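# Uvness Stacking Tumbler

A plain plastic tumbler for cold and warm drinks, sold singly or by the carton. Bultside has stocked the Uvness since we opened the Geelong warehouse, mostly to canteens, childcare centres and campgrounds, and a fair number go out to households as well.

The colour on this page is Dune, a beige with a little grey in it. The surface is matte all over, inside and out. There's no handle and no printed logo. If you've bought Uvness tumblers from us before and are topping up a set, the current Dune is the same shade as the older stock.

## Specifications

| | |
|---|---|
| Product code | UV-333 |
| Capacity | 333 mL to the brim |
| Material | Polypropylene, BPA free |
| Colour | Dune |
| Carton quantity | 25 |
| Dishwasher | Yes, top rack |
| Microwave | Reheating only |
| Freezer | No |

## Shape and stacking

The walls taper gently from rim to base, so one tumbler drops into the next and sits upright. A good length of the upper tumbler stays clear of the lower one, which makes it easy to get hold of when you want to pull them apart. The rim is rounded.

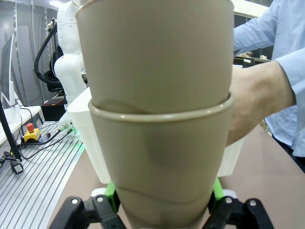
## Storage

Stacked tumblers fit in most deep kitchen drawers lying down, or on an open shelf standing up. We suggest stacks of no more than 16 on a shelf. Taller stacks lean, and the bottom few can bind.

Let them dry fully before stacking. Two damp tumblers pushed together hard will hold on to each other. If that happens, stand the lower one in warm tap water for a minute and twist. Don't lever them apart with a knife, as it marks the rim.

## Cleaning

Wash before first use. Ordinary dish liquid and a soft cloth are fine. Scourers will leave shiny patches on the matte finish and these don't come out. Tomato and turmeric can tint the inside; a paste of bicarb soda left on for an hour lifts most of it.

## Ordering

Singles and cartons ship from Geelong. Orders in before 2 pm are packed the same afternoon. For more than 100 tumblers, email Funmilayo Danladi in trade sales for a carton price and a delivery date. Country and interstate freight is quoted at checkout.

Stock of Dune is good at present. The next shipment is due in March.

## Returns

Unused tumblers can be returned within 25 days. Anything that arrives cracked or chipped will be replaced; send a photo of the tumbler and the carton label to Chukwuemeka Onyeka in customer service. You don't need to post the damaged one back.

## Common queries

**Do they fit the Yusuf lids?** No. Yusuf lids are made for the wider Urno cup.

**Will they stack with Urno cups?** Not properly. The taper is different and they jam. Keep the two ranges in separate stacks.

**Can you engrave or print names on them?** We don't do this ourselves. Adhesive name labels stick well on the outside if the surface is wiped down with metho first.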